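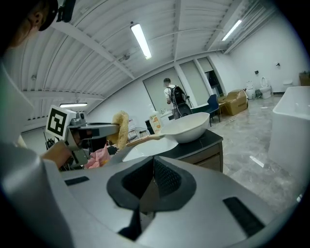

一、实验台日常整理与清洁

神经组织培养实验室的工作台面应于每日工作开始前及结束后各擦拭一遍。擦拭时使用浸有百分之七十乙醇的无尘布，由内向外、由清洁区向污染区单向进行，不得来回涂抹。台面上只保留当次操作所需的器材，其余物品一律归入带盖收纳盒，并在盒外注明名称、开封日期及责任人。

移液器使用完毕后应调回最大量程，竖直挂放。枪头盒开盖时间宜短，未用完的枪头盒不得跨实验使用。台面如有培养基洒漏，应先以吸水纸覆盖，再按本单位规定的消毒剂及作用时间处理，最后用无菌水擦去残留。

二、培养箱的维护

二氧化碳培养箱内的水盘每周更换一次灭菌水，不得使用自来水。取放培养皿时，应事先确认所需层架的位置，缩短开门时间。神经类器官培养周期较长，部分批次可持续数月，箱内轻微污染极易在后期扩大，故每逢换液均须检查皿盖内侧有无冷凝水珠及可疑菌斑。

箱体内壁与层架每月彻底清洁一次。清洁前将样品转移至备用培养箱，拆下的层架先用中性洗涤剂清洗，再行灭菌。本室Lundgren工作间的备用箱须提前一日开机，待温度和气体浓度稳定后方可使用。门封条的褶皱处容易积水，可用棉签蘸取乙醇逐段清理。

三、试剂与基质胶的存放

基质胶应分装后于零下二十摄氏度保存，使用前一晚移至四摄氏度冰箱中缓慢融化，不得在室温或水浴中加速解冻。分装管与枪头需预冷，操作全程置于冰上。每管分装量以一次用完为宜，避免反复冻融。

培养基中添加生长因子后，应在标签上另行写明添加日期。存放时新配者居后，先配者居前。冰箱门架温度波动较大，只宜放置缓冲液一类的稳定试剂。编号2040号冰箱专供人源样品使用，动物来源试剂请存入编号1259号冰箱，两者不得混放。

四、摇床与搅拌装置

轨道摇床应放置在水平、稳固的台面上，并与显微镜台保持距离，以免振动影响观察。启动前检查防滑垫是否平整，培养皿是否卡紧。调速时由低到高逐级增加，每级停留约5分钟，观察组织块有无聚集或贴壁。若发现组织块相互粘连，应先降低转速，再用剪去尖端的宽口枪头轻柔分开，不可用镊子牵拉。

摇床如置于培养箱内，电源线应从专用孔引出，孔口以硅胶塞封严。断电后再擦拭机身，擦拭布以拧干不滴水为度。

五、记录与标识

培养皿的标识写在皿底侧壁，不写在皿盖上，以防换液时错盖。书写使用耐乙醇记号笔，字迹模糊时应及时重描，并由2人核对后在记录本上签字。样品登记统一录入Jotbridge系统，纸质记录本同时保留，不得以便签代替。

涉及人源干细胞的样品，登记时须填写知情同意文件编号及用途范围。超出原定用途的实验，应先行提交伦理审查，获准后方可领取样品。

六、废弃物处理

废液收集瓶装至四分之三时即应更换。接触过活组织的耗材投入高压灭菌袋，袋口松系，留出蒸汽通路，灭菌后再按医疗废物交接。锐器单独投入硬质锐器盒，严禁回套针帽。

本页内容由Randi Forsberg审定，更新日期：7/16/26。上一版本于5月停用，各工作间张贴的旧页请自行取下并更换。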